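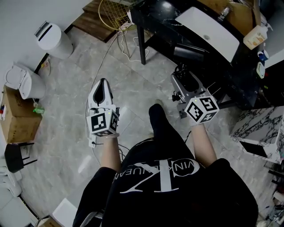 I'd been warned that two weeks with hand-held grippers would change how I pick things up, and I can report that I now reach for my coffee like a crab. Tomoyo Koyama at Drukia thinks this is hilarious. She's the one who talked me into it!

The idea was simple enough: one gripper in each hand, ordinary rooms, ordinary stuff, and at the end I'd say which one I'd want to live with. The left one is white and shaped a bit like a fin, and I liked it right away. The right one is gray metal, all angles, with its insides on show and a bundle of black cables coming out the back. Each one carries a cube covered in black-and-white square patterns, which is how the software keeps track of where my hands have gone (mostly into door frames, the first few days).

I logged 365 grabs in all, 110 of them on bottles and cups, and I got weirdly competitive with myself. My best run without a drop was 27, and it ended on a bar of soap. Of course it did.

What surprised me was how quickly the looks stopped mattering. The left gripper felt friendlier for small, fussy things, and I could fold a washcloth with it, sort of. But ask it to lift anything heavy and my wrist started complaining. The gray one has a stiffer trigger -- I swore at it for most of an afternoon -- and then something clicked and I was moving full shampoo bottles from shelf to shelf without thinking.

Cables are the real enemy. I stepped on them, I sat on them, and once I walked off with one still looped over a chair. Dorota Szczepańska, who tests arms over at Tomareo, told me to run everything up my sleeve and down my back, which helped a lot and made me look ridiculous.

Would I pay for a pair? Drukia is talking about $2,000 for the metal one when it goes on sale in January, and my wallet says no. If they'd put that stiff trigger in the light white body, though, I'd be tempted. Koyama wrote that down when I said it. She also asked for her grippers back, and I've told her she can have them after the weekend.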